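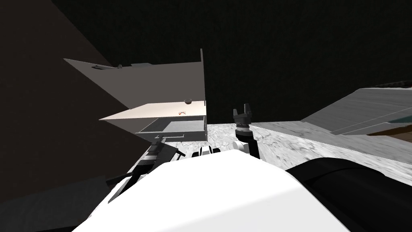 Why our derby should not be played at noon

12 Dec 2023

I have lived beside the ground in Craddock for 12 years and I still don't understand how the football league makes its calendar. Last night the new list came out, and our match against Rostasar in January is set for noon. Noon! In the hottest part of summer, on a pitch with no shade on the far side.

I should say first that I am a Craddock supporter, so please read me with this in your mind. But I think a Rostasar person would write the same. Their players must travel by bus for about 3 hours, and then they must run in this heat. Our boys at least can sleep in their own beds and walk to the ground.

The reason given in the notice is "ground availability". I read it two times and I don't know what it means. The evening before, the ground is free, I looked at the booking page. The lights were repaired in winter and they work well — the women's team trained under them all of August. So an evening kick-off is possible, somebody only has to ask for it.

There is also the question of rest. Craddock plays the cup match against Privolus in the middle of that same week, away, and Rostasar has no match at all. Some people at the club shop were angry about this and they said the draw is made against us. I don't believe it. Two seasons ago we had the free week and Rostasar had the cup, and I don't remember that anybody in Craddock complained. We won 2–0 and we were very happy with the calendar.

For the cup match I would leave our first-choice midfield at home. I know this is not popular. But Privolus play with long balls over the top, so the midfield is mostly watching the ball in the air, and the younger ones can do this also. Keep the good legs for the derby. Our left back needs a rest too, he was holding his leg after the last home match and he has played every minute since the season started.

Gindus, who are first on the table, have their match at seven in the evening, with a cool wind from the water. I am a little jealous, I admit it.

I wrote a short email to the league this morning to ask for a change to six o'clock. If you think the same, please write also, but politely. The address is at the bottom of the fixture list. Tickets for the derby are on sale from next week, and the first 100 people at the gate get a scarf. A scarf, in January. I will go early and take one anyway.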